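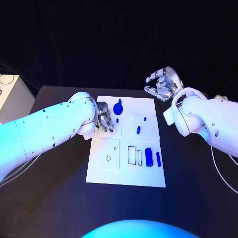
Hi all,

Catching up on the list after a long week, so apologies if somebody already answered this one. The question, for those who deleted it:

> I have a bag of small blue parts left over from the Plastivska kit and I can't keep them straight on the bench. Pegs, a thick cylinder, the gear thing with the post on it. I put them in a tray and they slide into one corner. I tried a towel and lost one in the loops. What are the rest of you laying parts out on? Is it worth buying one of the printed mats from Lorkgate?

I wouldn't buy the mat, not yet anyway! Try a plain sheet of white paper first, a big one, with boxes drawn on it. Light gray lines are plenty (mine were heavy black marker the first time and my eye kept going to the lines and skipping right over the parts). Draw one box per sub-group and leave the rest of the sheet blank for whatever is big or odd. I used to draw a box for every single piece and it took me 43 minutes, which is silly for a layout you're going to change by May.

The other half of it is what goes under the paper. Blue on white is easy, but if the bench is white too you lose the edge of the sheet and things wander off it. A dark top fixes that. I went a bit further and hung black cloth behind mine, and I like it a lot -- nothing back there to look at except the cloth.

Two things I'd do with that particular set. Stand the pegs up if they'll stand, in their boxes, so you can tell the short ones from the taller one with the wide base. And keep the gear piece well away from them, near the far edge, because it's the biggest round thing in the bag and it will knock over anything it rolls into. Ask me how I know.
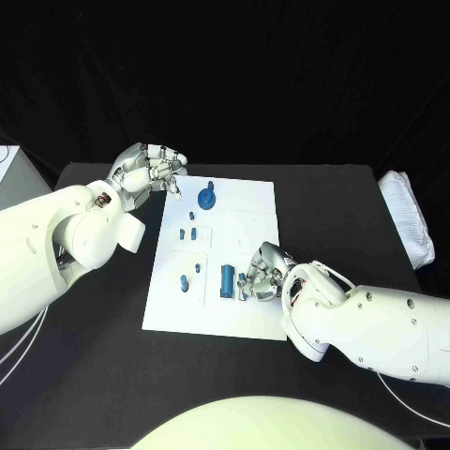 *Blue parts on the boxed sheet, gear piece up near the top, two small pegs sharing a box.*

For the cylinder I never did settle on a spot. I've had it outside the boxes on the right and I've had it in a box of its own, and I go back and forth. If you have the Bretton version of the kit the pegs may be a different length, so check before you draw anything.

Does anyone still have the Moura parts list, by the way? My copy stops at page 2 and I'd love the rest -- a scan is fine, even a bad one.

Thanks, and good luck with the towel.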